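Forum > Home & Garage > Cleaning out kids' stuff

tirskamom
Moving to Latcombe in the spring, 57 soft toys to get rid of. Thrift store says no plush. Ideas??

boxlid_203
Sort first, donate later. Keep / give / trash. Dont let the kids watch.

oldporch
Disagree. Let them pick. Mine still bring up a bear I tossed in December.

boxlid_203
Fine for 10 toys. Not 57.

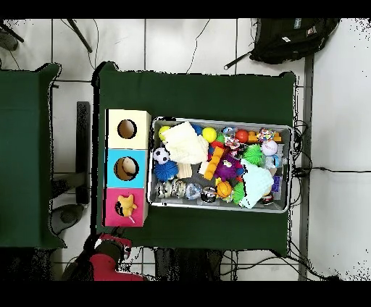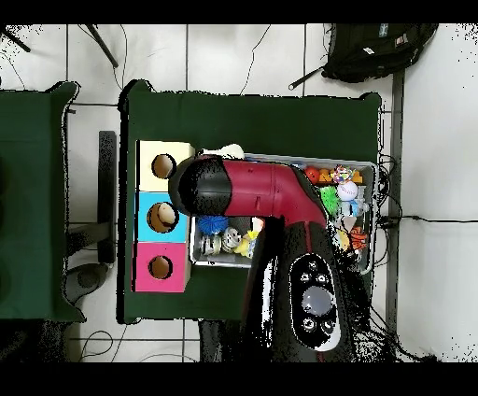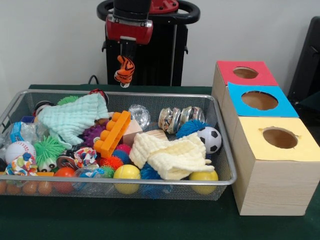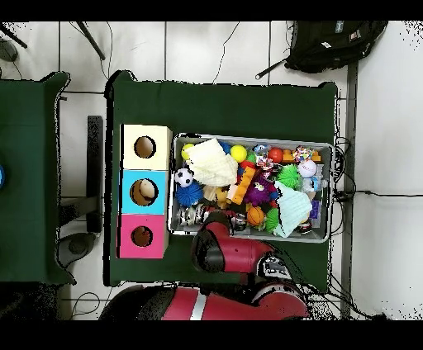 Posted by: oldporch
Role: Section moderator, Bestadlow board

Green table in all four. Anyway, wash before you give. Pillowcase, cold, tie it shut. Air dry.

tirskamom
Dryer on low ok?

oldporch
No. Fur goes crunchy.

mihaila_k
Low is fine, done it for years. Check the tags tho.

oldporch
Ruined 2 that way. Not fine.

tirskamom
ok air dry. Anyone tried the shelter on Bestadlow Rd?

boxlid_203
They take new only. Try a vet, some want old plush for the dogs. Cut the eyes off frist.

tirskamom
Calling tmrw, thx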